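Saturday Breakfast at Tridosholm

By the time I found a place to park, the line at Tridosholm ran clear past the loading dock, and a boy ahead of me was telling his grandmother that the robots were going to make toast. (They weren't, quite, but he had the spirit of the thing.) The workshop opens its doors every July, and this year 202 people signed up for a tour built to hold 200, so two of us stood in the doorway and were perfectly happy there.

Milagros Nina runs the tabletop group, and she has the patience of a good kindergarten teacher. Her arm, which everybody in the building calls Huttunen, works over a plaid cloth set with pastel plates, sliced bread and a couple of bright blocks. Bread is a harder customer than you'd think, she told us. Squeeze it like a block and you've ruined somebody's sandwich!
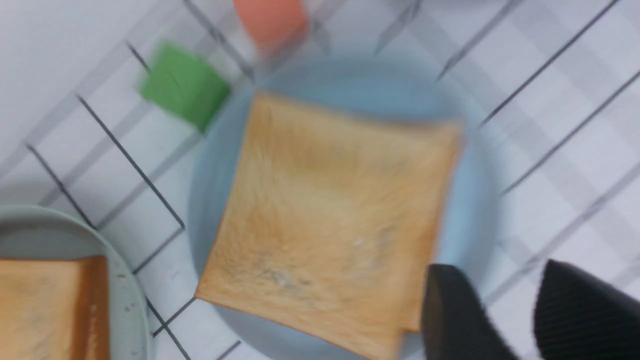

Thirty minutes with the gripper

Each group gets 30 minutes, and ours spent most of it leaning in over the rope, watching those two black fingers and asking whatever popped into our heads. Does it know which side is the crust? What happens with rye? Nina answered every one, and then let the grandmother pick where the next slice should go.

Rinent, the mobile cart, was parked down the hall with a line of its own, and I'm sorry to say I never got to it.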